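Kapitel 7
Glasuren und Randdekore

7.1 Einführung

Die Glasur ist eine auf den keramischen Scherben aufgeschmolzene Glasschicht. Sie verschließt die Oberfläche, erhöht die mechanische Festigkeit des Stücks und bestimmt sein optisches Erscheinungsbild. Im vorangegangenen Kapitel wurde der Scherben als eigenständiger Werkstoff behandelt. Das vorliegende Kapitel betrachtet den Verbund aus Scherben, Glasur und Dekor sowie die Spannungen, die in diesem Verbund beim Abkühlen entstehen.

Vorausgesetzt werden die Grundbegriffe der Wärmedehnung (Kapitel 3) und die Kenntnis der Segerformel (Kapitel 5). Wer mit der Umrechnung von Gewichtsprozenten in Molzahlen nicht vertraut ist, sollte zunächst die dortigen Übungen bearbeiten.

7.2 Aufbau der Glasurschicht

Netzwerkbildner einer keramischen Glasur ist in der Regel Siliciumdioxid. Flussmittel wie Alkali- und Erdalkalioxide senken die Schmelztemperatur, Aluminiumoxid erhöht die Viskosität der Schmelze und verhindert das Ablaufen an senkrechten Flächen. Transparente Glasuren sind im Idealfall frei von Kristallen und Blasen. Bei weißen Glasuren ist zu unterscheiden, ob der Farbeindruck vom Scherben stammt — die Glasur ist dann transparent — oder von einem Trübungsmittel. Gebräuchlich sind Zirkonsilikat und Zinnoxid, in älteren Rezepturen auch Knochenasche.

Der Glanz hängt von der Rauheit der erstarrten Oberfläche und vom Brechungsindex des Glases ab. Eine glatt ausgeflossene Glasur reflektiert gerichtet. Scheiden sich beim Abkühlen feine Kristalle an der Oberfläche aus, wird das Licht gestreut, und die Glasur erscheint matt.

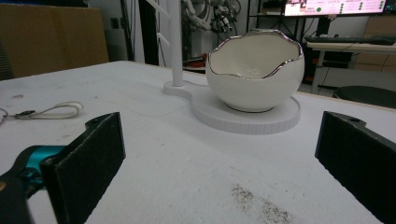
Zwischen Scherben und Glasur bildet sich während des Brandes eine Zwischenschicht, deren Dicke von Brenntemperatur und Haltezeit abhängt. Beim Porzellan ist sie stark ausgeprägt, beim Steingut mit seinem niedrigen Glattbrand deutlich schwächer. Eine gut entwickelte Zwischenschicht verbessert die Haftung und baut einen Teil der Spannungen ab.

7.3 Spannungen im Verbund

Unterhalb der Transformationstemperatur verhält sich die Glasur wie ein starrer Körper. Zieht sie sich beim weiteren Abkühlen stärker zusammen als der Scherben, gerät sie unter Zugspannung. Glas ist gegen Zug wenig widerstandsfähig, und es entstehen Haarrisse. Im umgekehrten Fall steht die Glasur unter Druckspannung. Mäßiger Druck ist erwünscht, zu hoher führt zum Abplatzen, bevorzugt an konvexen Kanten und Henkelansätzen.

Unregelmäßig geführte Ränder sind gesondert zu betrachten. An Stellen mit kleinem Krümmungsradius zieht sich die Schmelze aufgrund ihrer Oberflächenspannung zurück, die Schichtdicke nimmt ab. Triantafyllou hat hierzu an der Versuchsreihe Kilbridge 66 Probekörper mit gewelltem Rand ausgewertet. An 31 davon lag die Schichtdicke am Rand unter dem Sollwert (vgl. Tabelle 7.2).

7.4 Edelmetalldekore

Edelmetallpräparate werden auf die fertig gebrannte Glasur aufgetragen und in einem gesonderten Dekorbrand eingebrannt. Auf Porzellan liegt dessen Temperatur meist unter 900 °C. Für silberfarbene Dekore wird überwiegend Platin oder Palladium eingesetzt, da reines Silber an der Luft anläuft. Glanzpräparate kommen blank aus dem Ofen, Polierpräparate müssen anschließend mechanisch verdichtet werden.

Literatur zu diesem Kapitel
Triantafyllou, Magdalini: Schichtdicke und Randgeometrie. Versuchsreihe Kilbridge. Virton.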